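Subject: Re: [nilar-users] Nightly Lencho jobs stall after March update

On the Nilar list, Zarolo wrote:
> Since the March update our Lencho job stops at the verify stage.
> The log shows "lock held, retry 3" and then nothing more until the
> timeout at 1799 seconds. Restarting the daemon clears it for one night.
> Is the timeout hard coded?

It is not hard coded. The value is lock_wait in lencho.conf, and the default is one second under the half hour so that it expires before the next scheduled run starts. Raising it will not help you. The lock is left behind by the prune step, which now runs in its own process and does not release it if the index is on a different volume from the store.

Two things to try, in this order:

1. Set prune_inline = yes and restart the daemon. This restores the old behaviour. Expect the run to take up to 30 minutes longer on a large store.

2. If the lock still appears, move the index on to the same volume as the store. Stop the daemon first, copy the index, then run lencho check --index before starting it again.

Do not delete the lock file by hand while verify is running. I did so on a test store and had to rebuild the index.

For the second option I fitted another disk in the old tower and put both on that.

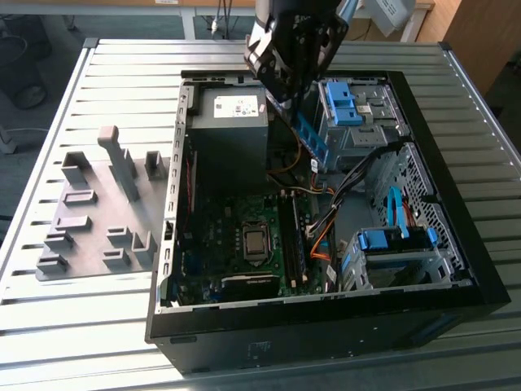 Lostico replied off list that prune_inline alone was enough on their side, with the index still on a separate volume, and that they had also cut lock_wait to 60 so that a failure shows up in the log early. I have not tested a value that low.

Please post your lencho.conf if neither change works.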